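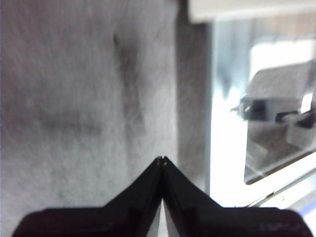 Figure 1. Wrist camera view, both fingertips closed, fuzzy, fabric-like gray surface on the left and the glass panel on the right.

Project report: why our gripper kept stopping in front of glass
Jarrah Rewi, Mudesari lab section
2 September 2025

So my project was supposed to be about picking up soft stuff. Felt, fleece, old T-shirts, whatever I could pinch and move from one place to another without dropping it. I ended up spending most of the term on a fault instead, and I'm kind of glad, so this report is mostly about that.

The setup is the two-finger gripper we call Venter, with the small camera on the wrist looking out over the fingers. My control program is written in Java (I know, I know, but it's what I'm fast in) and it talks to the arm through the Fumanholm controller that was on the bench when I got there. The camera picture goes to a little routine that guesses how far away things are, and if anything looks closer than the safety distance, the arm stops and the fingers stay where they are.

What went wrong

On fabric by itself everything was fine. Then I moved to the spot by the glass panel and the arm started freezing on the way in. No error message, just a stop, fingers shut, and me sitting there hitting resume like an idiot. I logged 888 approaches in that spot and 21 of them ended in a stop I couldn't explain. That doesn't sound like a lot until you're trying to get through a long run and have to start over every time!

My first guess was the fingers. I figured a tip was catching, or the motor was drawing too much current when the two sides touched, so I took Venter off, cleaned it, put it back and ran the whole thing again. Same problem. That cost me most of a week and I would skip it next time.

Then I finally looked at the saved pictures from the stops (should have been step one). If you look at Figure 1, there's a blurry gray boxy shape in the glass, and the upper right of the panel is so bright it's washed out. My distance routine was treating shapes like that as a solid object sitting right in front of the fingers. The fuzzy gray side didn't help either, because it's so close and out of focus that there's hardly anything sharp for the routine to hold on to, so it leaned on whatever edges it could find, and those were over on the panel side.

The part that worried me more

A false stop is annoying but safe. While I was digging I found that my resume button skipped the distance check for 560 milliseconds after every press. I wrote that in early on so the arm could back away from something it had already touched, and then forgot it existed. So each time I hit resume after a fake stop, the arm was moving with no check at all, next to glass. I didn't break anything but I could have, and my hands were in there more often than I'd like to admit.

What I changed

Resume now only allows backing up, and only slowly. To go forward again the check has to pass first. I also turned the camera exposure down and made the routine ignore any patch that's fully washed out, and I masked off the panel area for jobs where the arm has no business going near it. The mask is a cheap trick and it only works as long as nobody moves the panel.

After that I ran 834 more approaches and got two unexplained stops. Both happened late in the afternoon, so I suspect the light, but I haven't proved it. I want to repeat the run with the blinds shut in November, and I still owe everybody the actual fabric results.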